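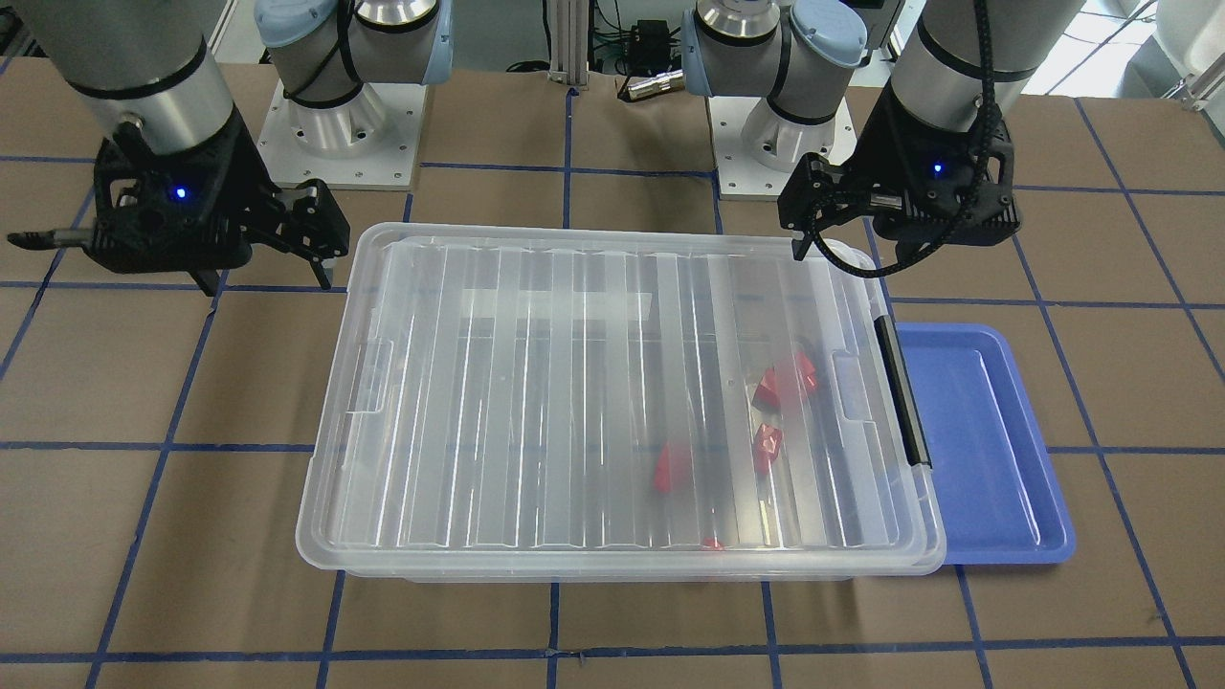

Clear plastic storage box

A clear plastic storage box is a lidded household container molded from transparent or slightly frosted plastic. It is used to keep small goods together, free of dust and visible from outside. The type is common in toy rooms, workshops, school supply closets and kitchens. Related forms include the open bin, the shallow tray and the divided case.

Construction

The body is normally made in one piece by injection molding. Polypropylene gives a milky, flexible wall that tolerates repeated bending. Polystyrene gives a clearer wall but cracks more easily when dropped. The walls usually taper toward the base so that empty boxes can be nested, and the rim is turned outward to stiffen the opening and to seat the lid.

Ribs are molded into the lid, the walls or both. A rib adds stiffness with little added material, so a ribbed lid can carry a second box without sagging. Ribs on the walls have a side effect: they bend the light and blur the contents. Color remains readable through a ribbed or frosted wall when shape does not, and small red parts can be picked out as red long before they can be told apart.

Closure

Three closures are in general use.

Friction lid. The lid is pressed over the rim. It is cheap and has no moving parts, but it loosens with wear.

Latched lid. A separate handle, often in a contrasting color such as black, pivots at the end of the box and clips over the edge of the lid. Most latched boxes have one at each end. Some have a latch at one end only, with molded tabs or a hinge at the other.

Hinged lid. Two half lids meet in the middle. This form is found mainly on shipping totes.

Sizes

There is no common standard for household sizes, and makers' ranges rarely stack with one another. The Gerlach range, sold through the Dikden stores, lists its smallest latched box at 266 mm long. The Skerus catalog gives capacity only, and its lids do not fit Gerlach bodies – a frequent source of mismatched sets.

Use in sorting

Small loose parts such as building blocks, wedges and offcuts are commonly kept by color, one color to a box. Godfrey Muli, in a storage handbook written for the Bisbridge toy library, recommends filling to no more than two thirds of the depth so that the lid closes without pressure on the contents. The same handbook covers a stock of 1,838 loose pieces and advises that boxes be returned to a marked position after use. Tape laid in a grid over paper or cardboard is a simple way of marking positions on a large table, and can be lifted and relaid when the layout changes.
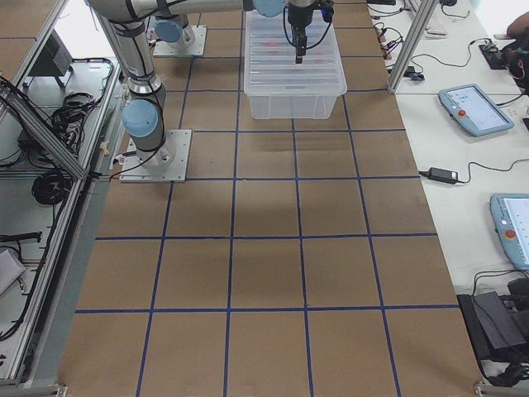 Care

Boxes are washed by hand in warm water with mild soap. Abrasive pads scratch the surface and make the wall permanently cloudy. Mareike Teuber's notes on plastic housewares advise removing latches before washing, as grit collects at the pivot. Lids should be stored flat. A lid left leaning in a hot room can warp, after which the latch will not hold.

See also

Drawer divider
Parts tray
Stacking crate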